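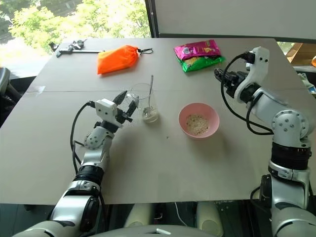
Table by the window, glass with spoon.

Trastard Building, second floor - monthly room check
Date: 2020-01-26
Checked by: Panagiotis Kokkinos
Copy to: Efthymia Vasilakis

Windows
Handles close fully: OK
Seals: needs attention. In room 225 the lower seal is hard and has small cracks. I asked Vindow for a price already in January, no answer yet.
Opening limiters: OK, all tested by hand.

Tables and seating
Tables stable: OK
Joint between table boards level: OK. I passed my palm over it, nothing catches.
Chairs: one chair in the corridor has a loose back leg. I put a label on it and moved it to the store room. Please do not take it back before it is glued.

Drinks and glassware
Chipped glasses removed: OK
Kettle cable: OK, but the kettle has much limescale. Melina Psarras will bring vinegar.

Exits and fire
Exit door opens from inside without key: OK
Exit sign lit: NOT OK. The sign near the stairs blinks. Order number 1735 at Tsakiris, spare lamp expected.
Extinguisher, tag 826: pressure in green zone, pin present. The bracket is mounted a little high for shorter colleagues - to discuss.

Floor
Mats flat: partly. The mat at the entrance rolls up on one side, I fixed it with tape for the moment.

Open from last check
Hot water too hot in the small kitchen: closed, Phúc Đỗ turned down the boiler.
First aid box: 5 plasters left, please fill up.

Signed: P. Kokkinos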